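4. Replacing the Eave Gutter and Downspout

This section covers fitting the Oleck half-round gutter to an outbuilding such as a barn, stable, garage or shed. It assumes the roof covering is already finished and the fascia boards are sound. If you still have fascia to repair, go back to Section 3 and do that first. The gutter brackets carry the full weight of the gutter plus water and wet leaves, and they will pull out of soft wood.

Two people can fit a single run in a morning. One person can do it with the support hooks supplied in the Serra fitting kit, but allow the whole day.

4.1 Before you start

Check that you have the following:

Gutter lengths and one union for each joint
Brackets and bracket screws (exterior grade)
Stop ends, left and right
Outlet, offset bends and downspout
Downspout clips
String line, line level, tape measure, pencil
Fine-tooth hacksaw and a half-round file
Two ladders with standoffs, or a scaffold tower

Part numbers are printed on the bag labels. The bracket bag is 309 and the union bag is 769. If the bag marked 870 is in your box, you have the deep-flow version, and the brackets must be set 11 mm lower than shown in the table on the inside of the lid. Everything else in this section is the same for both versions.

CAUTION: Do not lean a ladder against the gutter at any stage, including after the work is finished. Use a standoff that rests on the wall.

CAUTION: Old outbuildings often have power lines coming in at the gable. Find out where the line enters and keep ladders and long gutter lengths well away from it.

4.2 Removing the old gutter

1. Clear out the leaves and moss by hand while the gutter is still up. It is much lighter to bring down empty.

2. Start at the downspout. Undo the clips from the bottom up and lift the pipe away in sections.

3. Unclip or unscrew the gutter from its brackets, one length at a time. Painted steel gutter may be bolted at the joints. If the bolts are rusted solid, saw through them from underneath.

4. Remove the old brackets and fill the screw holes with exterior filler. Let it harden, sand it flush and touch up the paint.

NOTE: If the old gutter was lead-painted, do not sand or scrape it dry. Check with your local waste site before you take it there.

4.3 Setting the fall

The gutter must slope toward the outlet. A building that has stood for decades has usually settled, so do not trust the fascia or the bottom row of boards as a guide. Use the string line every time.

1. Decide where the outlet will go. It should sit directly over the drain or rain barrel if the building allows it.

2. Fix the highest bracket at the far end from the outlet. Set it as close under the roof edge as it will go while still letting the gutter clip in.

3. Tie the string to this bracket and run it to the outlet position. Pull it tight and use the line level to find true level, then drop the outlet end by the amount given in the table for your run length.

4. Fix the outlet at that height.

5. Mark the bracket positions along the string. Keep the spacing even, and put an extra bracket on each side of every union and near each stop end.

6. Screw the brackets on so that each one just touches the string without pushing it out of line.

NOTE: On a long building, put the high point in the middle and an outlet at each end. This keeps the low end from dropping so far that rainwater shoots over the front edge.

4.4 Fitting the gutter

1. Lay the lengths out on the ground in order, with the unions beside them. Mark any length that has to be cut.

2. Cut squarely. Slip a spare bracket or a scrap of gutter over the piece and use its edge as a guide for the saw. File off the burrs, inside and out.

3. Starting at the outlet, tuck the back edge of the first length under the rear clips and press the front edge down until it snaps in.

4. Push the end into the outlet as far as the expansion mark and no farther. Plastic gutter grows noticeably in summer, and a length pushed hard against the stop will bow or pop its joint.

5. Wipe the rubber seals in the union with a little dish soap before you press the next length in. Do not use grease or oil.

6. Carry on to the high end and fit the stop end.
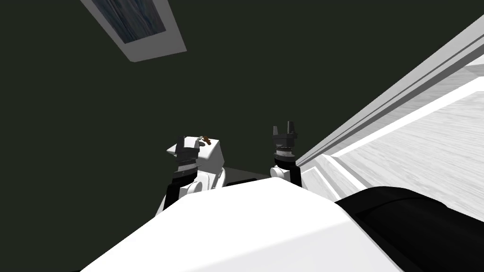

7. Go back along the run and check that every front clip has closed. Press each one with your thumb. A clip that is only half closed will feel springy.

4.5 Fitting the downspout

1. Hold a plumb line from the outlet and mark the wall where the pipe will run.

2. Dry-fit the two offset bends and measure the piece needed between them. Cut it and assemble the offset before going back up the ladder.

3. Fix the clips, starting at the top. On board siding, screw into a stud. On brick or block, drill into the masonry and use the plugs from the Serra kit.

4. Fit the pipe with each socket facing up, leaving a small gap at the bottom of each socket for expansion.

5. Finish with a shoe if the water goes to an open drain. For a rain barrel, fit the Bremenetti diverter at the height shown on its own leaflet.

CAUTION: Do not let the downspout empty onto bare ground next to the wall. On a building with shallow footings this will wash the soil out and the sill will start to rot.

4.6 Testing

Pour a bucket of water in at the high end and watch it run. A little left standing at a union is normal. A long puddle means a bracket is too low. Unclip that section, raise the bracket and test again.

If a union drips, take it apart, clean out any grit and check that the seal has not rolled over. Sealant is not needed and will make the joint hard to open later.

Look at the gutter again after the first heavy rain. If water is running down the fascia behind it, the roofing felt is not reaching into the gutter. Fit an eave strip as described in Section 3.

4.7 Care

Clean the gutter in late fall and again in May. Buildings under trees need it more often. Replacement seals and clips can be ordered from the Stastitz parts counter, which is open until noon on Saturday. Have the number from the bag label ready when you order.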